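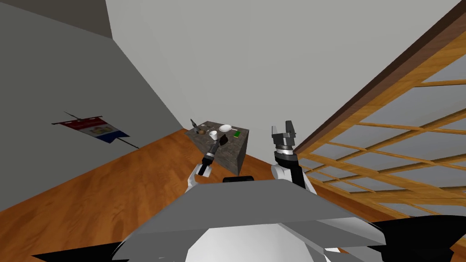 Abrehet Yilma is a model, presenter and occasional actress, best known as the face of the knitwear label Murner. She grew up in Cavomham, where her first paid work was a leaflet for a carpet shop. She was 14 and mostly hidden by the carpet.

Yilma signed with the Cabrera agency after finishing school and spent two winters modelling swimwear on cold beaches. The photographer Mitiku Habte then cast her in his Murner catalogue, which made her name and, by her own account, her rash.

She went on to present Sallico, a daytime programme about home makeovers, for 47 episodes. Critics were kind about her and less so about the wallpaper. Her film career consists of 11 lines across three thrillers, in two of which she is murdered before the titles.

Yilma launched a range of scarves one October. It is still on sale, frequently at a discount.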